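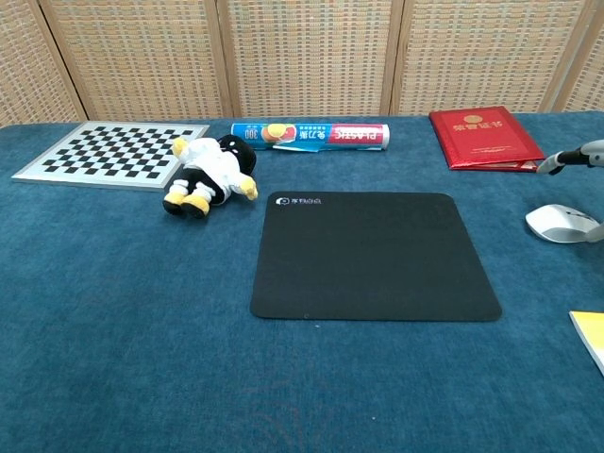 Course texts > Robot Learning > Methods

Chapter 2
Learning a Reach from Few Demonstrations

Start with a small job. A mouse and a mouse pad on a cloth, an arm with a gripper, other things lying nearby. Put the mouse on the pad. Any child does it without thinking. For a learned controller it's a fair test, and we'll come back to it all through the chapter.

Why this job? Two reasons. The target is big and flat, so the placing is forgiving. The mouse is smooth and rounded, so the grasp isn't. Errors in one half don't hide errors in the other, and you can score them apart. Keep that in mind for section 2.2.

The method is the one Celeste Barrientos set out in her Brisau notes, later tidied up as the Kontogiannis procedure. Short version: record a person guiding the arm, cut each recording into reach, close, carry, release, then train one model per piece. Not one model for the lot. The pieces are joined by a simple check — has the gripper closed on something, yes or no — and the next piece only starts when the check passes.

A word on clutter. Early work used a bare table and reported lovely numbers. Then somebody left a toy or a box out and the whole thing fell over. So the trials here keep the extras in: a plush toy, a roll of cling wrap in its box, a red folder. None of them is ever picked up. They're there so the model has to learn what to ignore. A cloth with a nap to it makes life harder again, becuase the texture shifts in the camera view whenever the cloth gets pulled about.

The checkerboard is for calibration. Known squares, known spacing, so camera position can be worked out again if anything gets knocked. Do this first. Students skip it and then spend a week blaming the model.

Result, before the details. On the Zado arm the split method put the mouse on the pad in 85 per cent of trials. Most failures came in the close phase: one finger touching early, the mouse sliding off. Carry hardly ever failed. Release sometimes did, with the mouse left hanging over the edge of the pad. The the single-model version did worse and, more to the point, you couldn't tell where it had gone wrong.

What you need from this chapter: how to cut up a recording, how to write the check, how to score by phase. Maths is kept light — the full derivation is in the appendix. Read 2.1 with a pencil.

Related chapters
Camera calibration with a checkerboard
Gripper contact and slip
Scoring trials by phase
The Grorix exercises, set 2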